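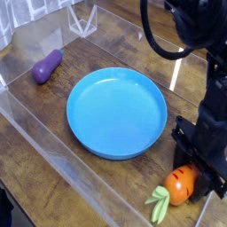

A toy eggplant, a toy carrot and a blue plate.

How boxers make weight

Boxers are sorted by weight so that both people in a ring are close in size. Each group is called a weight class, and each class has an upper limit. A boxer may be lighter than the limit but not heavier.

In professional boxing, the welterweight limit is 147 pounds. The light heavyweight limit is 175 pounds, so a boxer who weighs 174 pounds is inside it. Heavyweights have no upper limit. One heavyweight may weigh 240 pounds and box someone much lighter.

The weigh-in

The weigh-in usually takes place the day before a professional fight. The boxer stands still on a scale and an official reads the number aloud. If the number is too high, the boxer may be given extra time to try again. A boxer who still misses the limit can be fined, and a title may not be at stake for that boxer.

Food and water

During training, a boxer eats meals planned to give enough energy without adding extra weight. Vegetables, grains, fish and beans are common. Some adult boxers also drink less water just before the weigh-in. This can be dangerous, and doctors warn against it. Children should not do it.

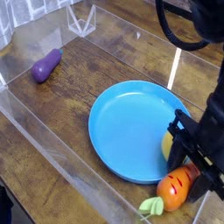 Nasrin Daneshvar asks whether a boxer weighs the same on fight night. Usually the answer is no. After the weigh-in the boxer eats and drinks again, and body weight goes up. Some contests have a second weigh-in on the morning of the fight to limit how much is gained.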